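冷たい水の入った大きな四角を、町はもっと誇っていい

2021年6月17日(木)

フェルソープ(Ferthorpe)の屋外プールが今週から開いている。初日の朝に泳いできた。うれしくて、家に帰ってから髪も乾かさずにこれを書きはじめている。

知らない人のために書いておくと、フェルソープのプールは海辺の岩場をコンクリートで囲っただけの、昔ながらの海水プールだ。潮が満ちれば外の海とつながり、引けば大きな水たまりになる。長い辺は91メートル。どうしてそんな半端な数字なのかといえば、百ヤードで造ったからで、メートル法で育った私は最初、看板の書き間違いだと思っていた。競技には使えない。タイムを測っても誰とも比べられない。コースロープもない。ところがこの半端さが、泳いでみると実に気持ちいいのだ。50メートルプールの壁は、体が慣れてきたころにちゃんと来る。91メートルの壁は、もう来るだろうと思ってからまだ来ない。そのあいだに考えごとがひとつ、きれいにほどけてしまう。

私はこの種のプールを、町が持てる公共施設のなかで最高のもののひとつだと思っている。図書館と同じくらい、と言ったら図書館好きの友人たちに叱られそうだが、かなり本気だ。そして、暖房もスライダーもない古い屋外プールを「時代遅れ」として畳んでしまうこの二十年あまりの流れには、はっきり反対したい。

反対の理由を並べる前に、まず水の話をさせてほしい。

屋外の水は毎日違う。これが屋内プールとの決定的な差だと思う。屋内の水はいつも同じ温度で、同じ透明度で、同じ匂いがする。それはそれで立派な技術だし、私も冬は世話になっている。だが屋外の水には天気がある。曇った朝の水面は灰色がかった重い青で、風が少し吹くと細かいしわが寄り、顔を上げるたびに口元にぱしゃっとかかる。晴れた日の昼は底の石の模様まで見える。夕方は、もう、金属の板の上を泳いでいるようだ。同じ場所に通っているのに、一度として同じ水に入ったことがない。通う理由としてこれ以上のものがあるだろうか。
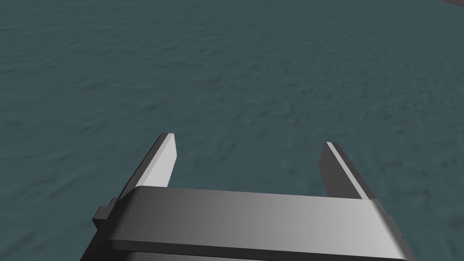 しかも冷たい。これを欠点として語る人が多いのだが、私は長所の筆頭に挙げたい。去年の2月、開場期間外の自由遊泳の日に入ったときの水温は9度だった。膝まで入ったところで足の指の感覚がなくなり、腰まで入ったところで変な声が出た。隣にいた見知らぬ人も、ほぼ同じ高さで同じ声を出した。目が合って、ふたりとも笑ってしまった。あれほど短い時間で他人と打ち解けたことは、大人になってから一度もない。

冷たい水は人を平等に間抜けにする。速い人も遅い人も、若い人も年を取った人も、入る瞬間だけはみんな同じ顔になる。温水プールではこうはいかない。温かい水に入る人は涼しい顔をしているし、コースは「速い」「普通」「ゆっくり」に分かれていて、どこに入るかで毎回小さな自己評価を迫られる。フェルソープではそういうことを考えなくて済む。みんな適当な方向に泳ぎ、ときどきぶつかりそうになって謝り、また泳ぐ。

もちろん、冷たい水に入るのは誰にでも勧められることではない。心臓に不安のある人は医師に相談すべきだし、慣れない人は夏から始めたほうがいい。ひとりで入らないこと、上がってからすぐ着替えられるようにしておくこと。このあたりは何度書いても書きすぎにならない。そのうえで、夏の水なら、たいていの人が少し勇気を出せば入れる。最初の三十秒だけ我慢すれば、あとは体のほうが勝手に喜びはじめる。

さて、反対の理由だ。

隣の町グレニク(Grenik)にも、かつて屋外プールがあった。2000年に閉まった。跡地は駐車場になり、代わりに少し内陸へ入ったところに屋内のレジャーセンターができた。私はこのセンターを悪く言うつもりはない。水は温かいし、更衣室は広いし、子どもの水泳教室はとても評判がいい。雨の日に三歳児を連れた親がどれだけ助かっているか、想像はつく。建てたことは正しかったと思う。

ただ、引き換えにする必要があったのか、という疑問がずっと消えない。

当時の議論は町の会報で読むことができる。私は図書館の綴りを夏の間に少しずつ読んだ(ちょっとした中毒になった)。そこで繰り返されているのは「二つは要らない」という言い方である。プールは一つあれば足りる。新しいほうが設備もよく、一年中使える。だから古いほうは役目を終えた。会報のなかでは誰もこの理屈を疑っていない。

でも、あの二つは同じものではない。公園があるから体育館は要らない、と言う人はいないだろう。体育館があるから公園は要らない、とも言わない。なのに水となると、急に「泳げる場所」というひとつの欄にまとめられてしまう。屋外プールに来る人の半分くらいは、私の見るかぎり、そもそもたいして泳いでいない。浮いている。しゃべっている。縁に座って足を入れ、パンを食べている。水を囲んだ広場なのだ。屋内の施設に行って、縁でパンを食べてみてほしい。すぐに笛が鳴る。

広場としての屋外プールのよさは、用事がなくても長居できるところにある。買い物をしなくていいし、予約も要らない。水着を着てしまえば身なりの差もたいして見えなくなる。入場料は小銭で済む。町にこんな場所がほかにいくつあるだろう。カフェは大好きだが、一杯で三時間粘るのは気が引ける。教会は静かすぎる。駅のベンチは、最近どんどん寝そべりにくい形になっていく。夏の朝から夕方まで、いていい場所。十代の子たちにとって、これがどれほど貴重か。

私自身がそういう十代だった。家から自転車で行けるところに川があって、ロナ(Lona)という細い川だったのだが、その途中を堰き止めた泳ぎ場で夏のほとんどを過ごした。泳ぎを習ったのはよその教室だったけれど、泳ぐのを好きになったのはロナだった。水は茶色く、底はぬるぬるで、上がると脛に必ず草が貼りついていた。岸には小さな着替え小屋が一つあって、扉の鍵がいつも壊れていたから、友だちが交代で見張りに立った。見張りの最中にした話のほうを、泳いだことよりよく覚えている。誰が誰を好きだとか、学校をやめたいとか、そういう話は水辺でいちばんしやすかった。みんな同じ方向を見ているからだと思う。

着替えの場所といえば、ここにも言いたいことがある。

古いプールを改修するとき、予算は真っ先に更衣室へ向かう。床暖房、個室、鏡、ドライヤー。あれば嬉しいに決まっている。けれども、改修費の見積もりがふくらんで計画ごと流れてしまった例をいくつも聞くと、順番が違うのではないかと言いたくなる。必要なのは、風がよけられて、壁と床が丸ごと水で流せて、荷物を濡らさずに置ける小さな部屋。それだけで十分に人は来る。フェルソープの更衣室もごく質素なもので、床はひやりとしているし、狭いので肘がよく壁に当たる。それでも不満を言っている人を見たことがない。冷たい水から上がってきた人間は、風のない場所というだけで感激できるのだ。あの、指がかじかんで靴下がどうしても履けない数分間! 私はあれまで含めて好きである。

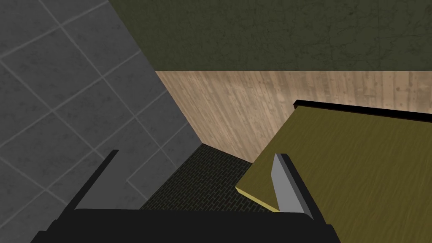
立派にしないという選択は、けちとは違う。手の届く範囲に保っておくための知恵だと思う。設備が増えれば点検が増え、点検が増えれば人手が要り、入場料が上がる。入場料が上がると、毎日来ていた人が週に一度になり、縁でパンを食べるだけだった人は来なくなる。そうして利用者数が減ったところへ報告書が出て、「需要の低下」と書かれる。グレニクの会報を読んでいると、閉鎖の前の数年がまさにこの坂道で、読みながら何度もページに向かって「違う、逆だ」と声を上げそうになった。図書館なので上げなかったが。

お金の話をもう少しだけ。屋外プールは儲からない。これは認める。夏が雨続きなら入場料はほとんど入らないし、コンクリートは塩で傷むし、冬の嵐のあとには砂と海藻をかき出さなくてはならない。けれど、儲からないことを理由に閉める施設を、私たちはいったいどういう基準で選んでいるのだろう。街灯は儲からない。歩道も、丘の上の見晴らし台も儲からない。それらを赤字と呼ぶ人はあまりいない。屋外プールだけが、入口に切符売り場があるばかりに、商売の成績表を突きつけられる。いっそ無料にしてしまえば誰も赤字と言わなくなるのでは、と半ば真剣に考えている。

逆の例も書いておきたい。海岸を南へずっと下ったところに、アギーレ(Aguirre)という小さな港町がある。数年前に旅行で寄って、すっかり惚れ込んでしまった。住民が300人しかいない町なのに、港の端にちゃんと海水プールがあるのだ。といっても、岩の間に低い壁を渡し、はしごを二本つけただけのもので、受付もなければ開場時間もない。着いたのは夕方だった。仕事帰りらしい人たちがひとり、またひとりと現れて、挨拶をして、水に入り、しばらくして上がり、挨拶をして帰っていく。それが暗くなるまで続いた。私も入った。水は思ったより温かく、はしごの段はぬるっとしていて、上がるときに知らないおばあさんが手を貸してくれた。

翌朝、宿の人に「いいプールですね」と言ったら、不思議そうな顔をされた。プールがあるのはよほど当たり前のことらしい。水道を褒められたような顔だった。羨ましかった。あの「当たり前」こそ、私がフェルソープにも、できればグレニクにも欲しいものである。

もっとも、規模も気候も違う町を手本にしすぎるのは危ない。アギーレは波が穏やかだし、みんなが顔見知りだから受付なしでやっていける。フェルソープでは監視員が要る。これは絶対に削ってはいけないところで、更衣室の鏡を全部売ってでも監視員の給料は守ってほしい。私が「質素でいい」と言うときの質素は、水の安全にだけは当てはまらない。水質の検査も同じだ。この十年ほどで川や海の水質への関心がぐっと高まったのは、泳ぐ人が増えたおかげが大きいと思っている。泳がない人にとって、濁った川は景色が少し悪いだけだ。泳ぐ人は口に入る。怒り方が違う。

泳ぐ人が増えると、水がきれいになる。私はこの順番を信じている。きれいになったら泳ごう、ではたぶん永遠に泳げない。先に人が入って、文句を言って、役所に電話をかけて、それでようやく排水口がひとつ直る。ロナの泳ぎ場は私が大人になるころには使われなくなり、その後は岸に近づく人も減ったと聞く。見る人のいなくなった川がどうなったかは、正直なところ、確かめに行くのが少し怖い。

反論も聞こえてくる。この気候で屋外プールなんて、使えるのは一年のうちわずかではないか。そのとおり、短い。でも花見だって短い。短いからみんな予定を空けて、寒くても敷物を持って集まる。初日のプールにもあの浮き立った感じがあった。開門を待つ列で、去年ぶりに会う顔と顔が「生きてた?」と言い合っていた。とくに去年は、どこもかしこも閉まっていて、開いたと思えばまた閉まった。この一年あまり、私は画面のなかの人としか話さない日が何日もあった。だからなおさら、冷たい水に入って他人の悲鳴を聞くという、ただそれだけのことが胸にきたのかもしれない。

泳ぎが苦手だから自分には関係ない、と思っている人にも来てほしい。浅いほうの端は大人の腰くらいの深さで、歩いているだけの人もたくさんいる。水中を歩くのは案外いい運動になるし、歩きながらだと会話が弾む。帽子をかぶったまま、首から上をまったく濡らさずに一時間おしゃべりして帰っていく名人たちもいて、私は彼女たちの会話の横を泳いで通るのが好きだ。往復するたびに話題が変わっている。行きは膝の手術、帰りはトマトの苗。続きが気になって、もう一往復してしまう。

役場の人がもしこれを読んでいたら、お願いがふたつある。ひとつは、開場期間を九月の終わりまで延ばすこと。海の水は空気より遅れて温まるので、いちばん泳ぎやすいのは夏休みが終わったあとなのに、いまはその手前で門が閉まってしまう。もうひとつは、朝の開場をあと一時間早めること。仕事の前に泳げる日が増えれば、入る人は必ず増える。どちらも新しい設備は何も要らず、かかるのは監視員の時間だけで、そのための値上げなら私は喜んで払う(さっき無料にしろと書いたばかりだが、そこは許してほしい)。

そしてグレニクの皆さん。あの駐車場の海側に、古いプールの縁がまだ少し残っているのをご存じだろうか。干潮のときに岩場から回ると見える。あそこをもう一度囲うのにいくらかかるのか、私には見当もつかない。でも、見積もりを取ってみるだけなら悪くないと思うのだ。駐車場のいちばん端の列は、いつ行っても空いている。

明日の満潮は朝の早い時間なので、目覚ましをかけて寝る。水着はまだ乾いていない。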